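**Ticket 619 — right gripper slow to respond during the open day demo**
Opened by: Renata Zalewska
Status: closed, with one thing still bugging me (see the end)

Okay, writing this up while I still remember it. We had the August open day in the Ullville building, two-arm bench, small-object handling, visitors coming through in groups from mid-morning on. Celina Kalinowski was driving and I was doing the talking, plus watching the log on the Mimine laptop. Somewhere in the second group the right gripper started lagging behind the left one. You could see it from across the room if you knew what to look for!

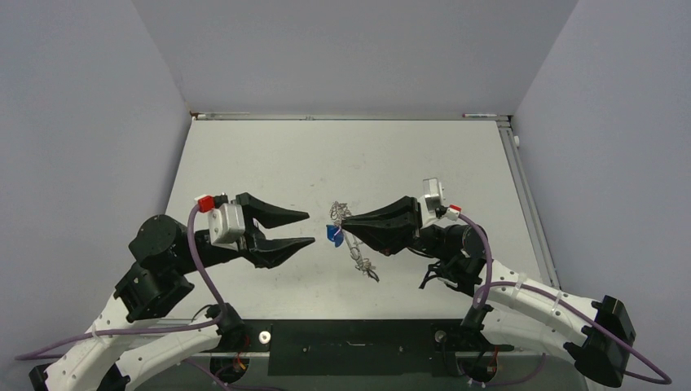
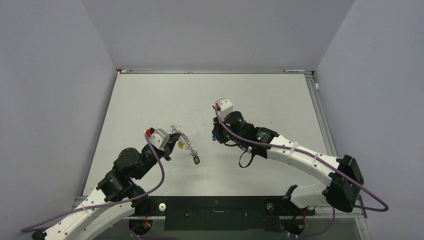

Both from the demo bench, same setup.

**What I saw**

Celina would command both grippers to close together and the left one would snap shut right away, and the right one would sort of think about it first. Not every time, of course (it never is every time when you're standing there with a notebook). The visitors didn't mind at all. One kid asked if the right arm was tired, and I said yes, a little.

The log had a bunch of late replies from the right wrist, always in little clumps. The longest wait was 698 ms. The left side was clean the whole day.

**10:40** — Restarted the control software between groups. Fine for a few minutes, then the lag came back. I kind of expected that but you have to try it.

**10:55** — Celina swapped the two arms over in the config to see if the problem would follow the software or stay with the hardware. It stayed with the hardware. That ruled out the new motion settings I'd been blaming all morning, so, sorry to whoever wrote those.

**11:20** — Powered down the right side and reseated its connectors one at a time. Everything felt snug to me. We kept the visitors busy with the poster and the coffee. Powered back up and ran the closing test, 14 cycles, and 4 of them came back late. Better than before, but I wouldn't call it fixed.

**11:50** — Called Bivholm support. The guy on the phone was really nice and asked what else was on the same USB hub. Well... the second camera was, and also the little display we'd plugged in that morning to show visitors the live view. I had completely forgotten about the display. I moved it to its own port on the laptop, which took all of ten seconds, and felt pretty silly.

**12:05** — Same closing test again, no late replies. Ran it once more because I didn't trust it. Still none.

**Afternoon**

We ran every remaining group with the display on its own port and the right arm kept up nicely. Celina slowed the approach speed down a notch anyway, and I'd leave it there for demos — people like having time to see the fingers close, and she gets to explain what she's doing.

**For next time**

- Display goes straight into the laptop. I put tape over the spare port on the hub.
- Run the closing test with everything plugged in, including whatever we add for the public. I ran mine the evening before, without the display, so of course it passed.
- The Bivholm support number is now on the inside of the cabinet door.

**Still open, sort of**

I don't get why only the right side complained. Both wrists go through that hub as far as I can tell from the wiring sheet, but the sheet is older than the last rebuild and I wouldn't swear by it. Jabłońska has the newer version in the shared folder and I'll compare them when I'm back at the bench. If the hub turns out to be wired differently from what's on paper I'll open a new ticket and link it to this one.

Closing for now.

— Renata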